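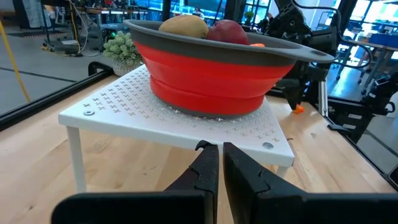

Wrist views or overhead only? Results from our produce-into-colander task

nurhan_k
Hello all, and sorry in advance for the length! I promised in October I'd report back on the camera comparison, so I'm finally doing it. We trained the same two-arm policy twice on 2530 demonstrations, once with every view and once with the wrist views taken away. With everything in, it failed 11 trials. Without the wrists it failed far more, mostly at the moment of closing on something small.

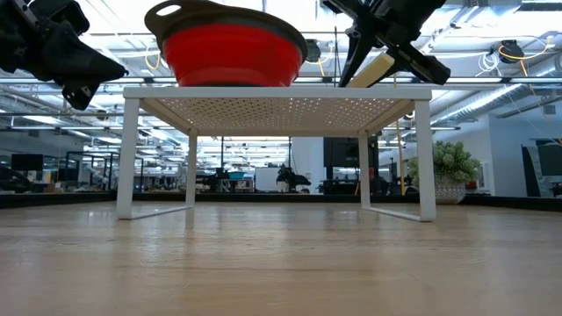
Side view, colander up on the riser.

pritchard_bench
Lovely write-up, Nurhan, thank you. I'm not convinced though. Did you retune after dropping the views? Our overhead-only run at Farkavby was hopeless at 2000 steps and perfectly decent at 3000.

nurhan_k
Fair question! No, same settings for both, and I do take the point. But have a look at what the wrist gets for the fruit beside the stand, where the overhead has far fewer pixels to go on.
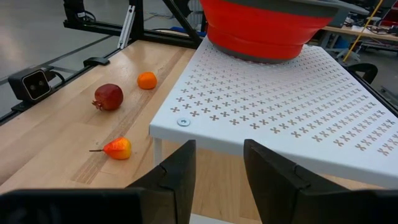
Left of the shelf: orange, pomegranate, and the red and yellow one on its side.

sinstead
I'm with Pritchard, I'm afraid. Better pixels, yes, but you've changed the input and kept a recipe that suited the other one. Jinlong Wei made the same complaint about my Turent runs and he was right, much as it pained me.

nurhan_k
Ouch, all right. I'll rerun it with a longer schedule and post both curves. For anyone wanting to argue about the high view in the meantime:

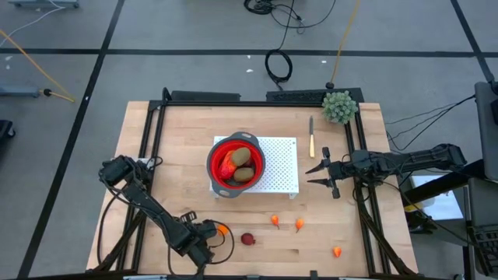

High view, some produce in the colander and some still on the table.

pritchard_bench
Those little orange ones would worry me too, to be fair. Which checkpoint did you pick, last or best?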